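Cusetti benchtop dehumidifier, 16 L model: review

I ran the Cusetti in a narrow galley kitchen through May, with the doors shut and the range hood off. The unit is a compressor type with a two-speed fan and a tank at the rear. Relative humidity was logged on a separate meter, as the built-in display reads high in the first hour.

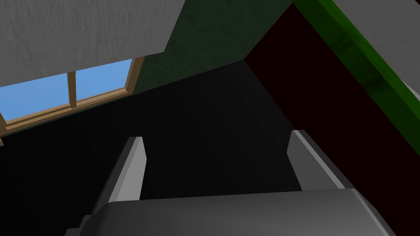 Extraction at the high setting was steady once the coil had cooled. The defrost cycle is triggered by a coil sensor and stops the compressor while the fan keeps running. Annick Beaulieu repeated the test in her laundry and recorded the same defrost behaviour. Fan noise on low is acceptable for an adjoining bedroom; on high it has a noticeable hum at the grille.
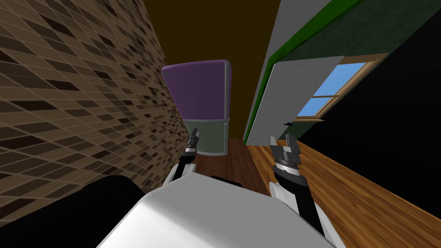
Can it be left draining overnight?
With the hose fitted, continuous drainage worked for 24 hours without the float switch tripping. The hose must fall the whole way to the sink or floor waste.

The tank lid is the weak point. Its clips are thin and the handle fouls the float if it isn't folded flat. The filter slides out from the side and rinses clean under the tap.

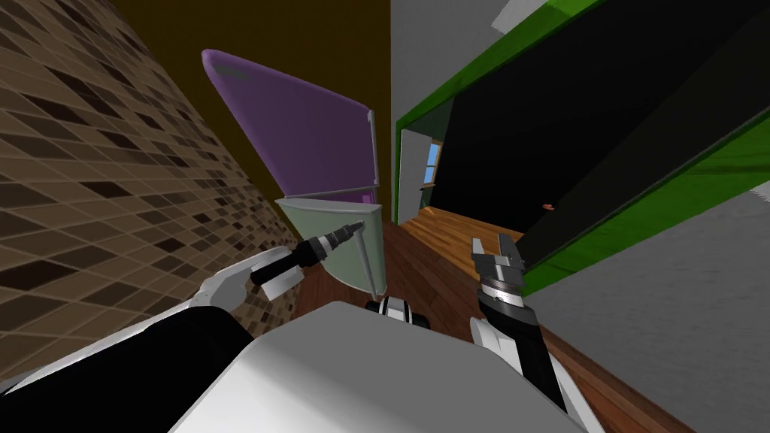 How often does the filter need cleaning?
Every 2 weeks in a kitchen, where grease binds the dust to the mesh. A bedroom unit can go a month.

Warranty claims go through the retailer. Spare tanks are sold separately.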